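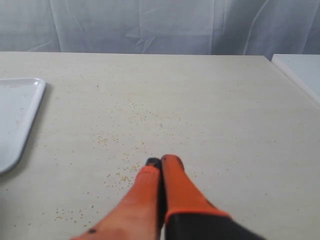
My fantasy football league has a backup quarterback problem, and I'm the commissioner, so it's my problem. We draft in August at my place, twelve grown adults hunched over laptops arguing about kickers. This year I want to clear the table, something pale like the big cream tabletop up top, with nothing on it for people to spill, and settle the rules before anyone sits down. The trouble is this. One of our owners drafted his starter and then, late, grabbed the backups of three other teams' starters. He had no plan to play them. He just wanted to be holding them when somebody's ankle went. Then he sat there like a pawnbroker. By midseason one owner had given up a decent receiver for a man who threw more passes to the other side than to his own.

Is this cheating, strategy, or just a personality? And is there a normal limit on how many quarterbacks a team can carry? We use the Gamex site for scoring, with 16-man rosters, one starting quarterback, and a waiver run in the middle of the night.

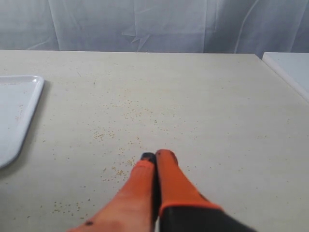 I should add that the man in question won the league. That may be coloring some of the emails I'm getting. Two owners want a hard cap, one wants him thrown out, and he has suggested we rename the trophy after him.

Posted by MirowMaulers

Ghazala Sandhu

It's strategy. Annoying strategy, but you gave him the bench spots and he used them. If he filled them with quarterbacks he wasn't filling them with running backs, and that's supposed to hurt. If it didn't hurt, your benches are too deep.

My league (the Magsi Invitational, to which no one has ever been invited, you just can't get out) went through the same thing. What we did:

Cut the bench. We dropped ours to five. Suddenly carrying a fourth quarterback means you have no cover in a bye week, and people stop doing it without being told.

Cap the position at three. Most scoring sites let the commissioner set a maximum by position. Look in the roster settings and do it before the draft, because changing it in October will start a war.

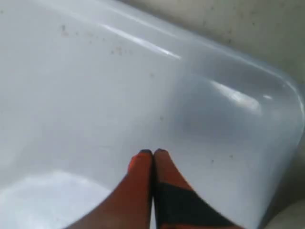

Move the trade deadline up. We had ours so late that people were dealing from the bottom of the standings out of pure spite. Week 8 works fine. After that your hoarder is stuck with whatever he hoarded, and he gets to look at them every Sunday morning like a man with too many zucchini.

I wouldn't throw anybody out. You'd need a replacement owner, and the replacement is always somebody's brother-in-law who autodrafts and forgets his password. Also, whatever you pick, put it in writing and have all twelve say yes to it. Ours is one page. It used to be four, and the other three were about one guy named Dave.

Ruwan Karunaratne

just draft your own backup?? if I take a starter with bad knees in the 3rd round I take his backup too, costs me a last round pick. I had zero sympathy for the receiver guy in the post and I'd have had less if I was in the league 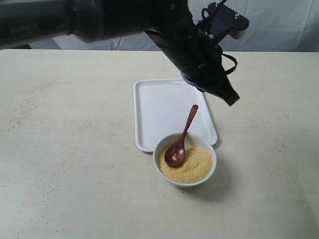
also we switched to bidding for waivers, everyone gets 40 fake dollars for the year and when it's gone it's gone. the guys who panic spend up to 30 of it on some rookie after one good half and then they're quiet till Christmas. fixes most of this. the Mavport league I'm in on the side still does first come first served and it's just whoever has a newborn and is awake at 4 a.m.

do not let him name the trophy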